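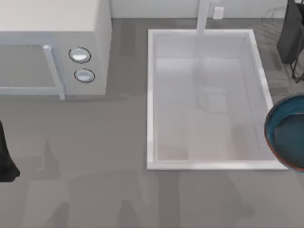 Can you trust a simulator to show you what a two-armed robot will do when somebody presses stop?

Only if the stop button in the simulator does the same thing as the one on the bench, and in the version of Fangate I have been using, it didn't.

Fangate Kitchen, version 2: a long review after a long spring
Posted July 15, 2018

I have put off writing this for weeks, partly through idleness and partly because I like this program very much and the main thing I have to report about it is a fault. So please read the whole thing if you can bear to (put the kettle on, I do go on a bit), because if you only read the middle you will think I hated it, and I have spent more happy evenings with Fangate than with anything else I've bought in years.

For anyone arriving from a search, Fangate Kitchen is a simulator for people who have a pair of small robot arms and want to practise kitchen jobs on a computer before letting them loose on crockery. You get a worktop, a sink, a microwave, a bowl and so on, you get two arms with grippers, and you can drive them by hand or leave a script running overnight. I paid £268 for the single-user licence. My real arms are a pair of Urkari benchtops, bought second-hand and bolted to a very heavy table in the back room of our house in Gitescombe, and Fangate comes with a ready-made model of them, so that was me sold.

Getting started

Installing it was easy, which surprised me, as I have an elderly computer and no great patience. The download took most of an evening on our connection. After that I had a kitchen up in a few minutes and both arms waving around in it, and I called the rest of the household in to look, and they were very kind about it.

The default kitchen is a plain one. Grey worktop, white sink let into it with the tap at the back, white microwave on the left, and a blue bowl over on the right beside the sink. It's all rather pale and tidy and I grew fond of it. You can look at it from several places, and the straight-down view is the one I ended up using most, as you can tell at a glance how much room there is on either side of the sink. The shadows are better than they need to be. The arms throw theirs right across the worktop, and I found I was judging where an arm was by its shadow quite as much as by the arm itself, particularly when only the tip of a gripper was showing.

I should say that the sink is handsomely done but has a very shiny inside, and the reflections had me fooled more than once. I spent a silly amount of time trying to work out what I'd left in it. There was nothing in it.

The good parts

Driving by hand is lovely. There is a small lag when you first take hold of an arm and then it follows you smoothly, and you can slow the whole world down to a crawl when you're coming up on something delicate like a door handle. The bowl has a believable sort of weight. If you pinch it too near the rim it tips and slides in just the way my own bowls do, and I have the chipped one to prove it.

Scripts are written in ordinary text files with short commands, and the manual (which is long, friendly and badly indexed) has a worked script for nearly everything I wanted. The log is superb. Every movement, every touch and every refusal is written down with the time beside it, and you can search it. Without that log I would never have got to the bottom of what follows, so full marks to whoever insisted on it.

What went wrong

In April I set up a long batch. The job was simple enough: right arm picks up the bowl and moves it across the sink to the left-hand side, left arm keeps well out of the way, then the left arm brings it back. Over several nights I ran it 2,378 times. I was very pleased with it. Hardly a bump, and in the few runs where the arms came near each other the simulator's own protection stopped both of them dead, wrote a tidy line in the log, and waited for me to clear it. When I cleared it they went gently to their home positions and started afresh. All very sensible, and I came away believing that was how the system behaved.

Then I ran the same script on the real Urkaris, through Fangate's live link.

It went well for the best part of an hour. I was sitting by the table with my tea, with the stop button by my hand (I use a Riedl, the big red mushroom kind, on a long lead), when the right arm took the bowl a bit wide and I didn't like the look of it. I pressed stop. Both arms stopped at once, as they should. So far so good! I leaned in, took the bowl out of the gripper, put it on the windowsill, sat back, twisted the button to release it and pressed clear on the screen, expecting the slow trip home I had watched so many times.

The left arm didn't go home. It carried on with the move it had been halfway through when I stopped it, at full working speed, and it swept through the very bit of air my forearm had been in a moment before. It closed its gripper on nothing, went on to the next command in the list, and knocked my tea over the manual. I hit the Riedl again and sat there for a while feeling rather cold.

I wasn't hurt. I'd like that to be clear, since I told this story at some length to a relation on the telephone and by the end of the week half the family thought I was in hospital. But the arm has enough push in it to break a wrist, I'd say, and had I been the sort of person who releases the button with one hand and fiddles with the gripper with the other, this would be a different review.

What was behind it

I went through both logs over the following days. In the simulator, a stop empties the list of waiting movements for both arms, and clearing it sends them home. On the live link, a stop only freezes them. The list for the arm that triggered the stop is emptied, and the list for the other arm is kept. If the stop comes from outside, as mine did from the Riedl, the program has to decide which arm to blame, and it picks the right one every time. So the left arm sits there holding its old orders, and the moment you clear, off it goes.

I tested this as carefully as I could, with the speed turned right down, a broom handle instead of any part of me, and the door shut. I did it 4 times and it did the same thing every time, which is in a way the nicest kind of fault to have. Swapping the jobs of the two arms made no difference. It was still the left one that woke up.

To be fair to Riedl, the button did everything a button can do. It cut the movement when pressed and it didn't restart anything by being released. To be fair to Urkari, their arms obeyed the orders they were sent. The muddle is in Fangate's live link, and what bothers me most is that the simulator hides it so well. I had weeks of practice at a routine that was perfectly safe on the screen, and that practice was exactly what had me relaxed and leaning over the table.

What Fangate said

I wrote to them the same evening, with the logs attached and rather too many capital letters. They answered the next morning, very decently, and asked for my script. A few days after that they wrote again to say they had got the same result on their own bench. A patch followed, and I have had it on since. With the patch, a stop from any source empties both lists, and clearing it brings up a box asking whether you want the arms to go home or to stay put. The default is to stay put. I tried the broom handle again with the new version and the left arm kept still.

My grumble is that the patch notes call it "improved consistency of motion queue handling", and I think that's a poor way of telling people that an arm may move when they believe it won't. Anybody skimming those notes would leave it for a rainy day. If you have Fangate version 2 and you use the live link, please don't leave it. Update before you next switch the arms on.

How I work now

I have changed a few habits. The power to both arms goes off at the wall before my hands go over the table, stop button or no stop button. The first run of any script on the real arms is done at the slowest speed, with nothing in the grippers, and somewhere in the middle I press stop on purpose and clear it from across the room, to see what they do. It adds a few minutes and a bit of walking. The tea lives on the windowsill.

In the simulator I've also started writing down what I think will happen after a stop, before I clear it, and then checking the log. It's a dull little exercise and I recommend it.

Should you buy it?

For practising on the screen alone, I'd say go ahead, and you'll have a grand time. It is well made, the people answer their post, and the price is fair for what you get. For use with real arms through the live link, I'd buy it too, but only the patched version, and only if you're willing to do your own stop tests before you believe anything it tells you.

I had meant to give it full marks back in the spring. It gets three stars out of five from me for now, and I'll come back and add another when the next manual has a proper page on what stop does, with the words "may move" in it somewhere. The index could do with some work while they're at it.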